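Thread on the arms at Plultow, for the people who keep asking me how it's going. I work the prep line at the Bivolholm site. Posting in pieces on my break.

We had 23 people on prep when I started. We have 23 now. I'm putting that first because it's what my family asks first.

What changed is who does what. Six of us moved off sorting and onto the arm tables in June. Same pay for the first stretch, then a new grade if you pass the Koppel course. I passed. Two didn't, and they went back to the line with no penalty.

The practice tables use plastic vegetables. You set out a layout, run the pick, reset, run it again. Peppers mostly, plus a pan. My target is 94 resets a shift, and I hit it on a good day.
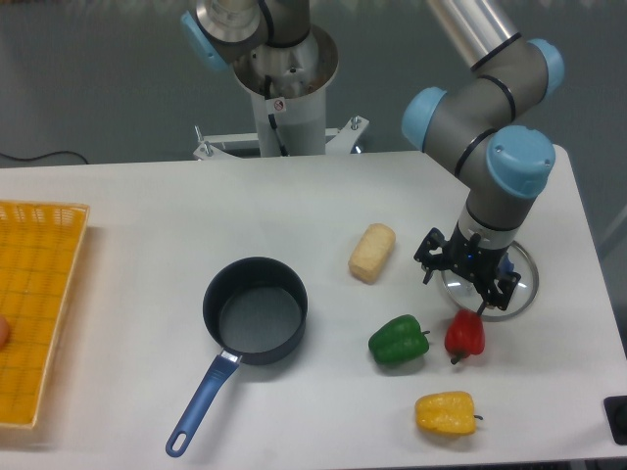 **3/ The job itself**

The gripper is over the red pepper there. The green and the yellow are on their sides, and round shapes like that are the slow ones. Flat things get signed off sooner. Most of my notes are one line: which item, which side up, picked or dropped.

It's easier on the back than sorting - I'll give it that. It's harder on the head. On the line you could talk all morning. At the table you watch one arm and you don't look away, so the talking has gone.

Rasa Kivi has been our rep through all of this. She got us a ten-minute eye break every hour in writing. Management had offered "as needed", and we all know how that goes.

Aivar Dzene ran sorting for years and didn't want to move. Now he writes the layouts, and the new people go to him before they go to the manual. He still says he'd take the old job back tomorrow.

What we don't have is an answer on the night shift. The Beline site went to 2000 crates a night with fewer people on the floor, and we've all heard that number. Rasa asked for the staffing plan at the last meeting. We were told it's being drafted.

So that's where it stands. If you're at another site and already on the new grade, tell me what your night cover looks like. Replies are open, or message me if you don't want your name on it.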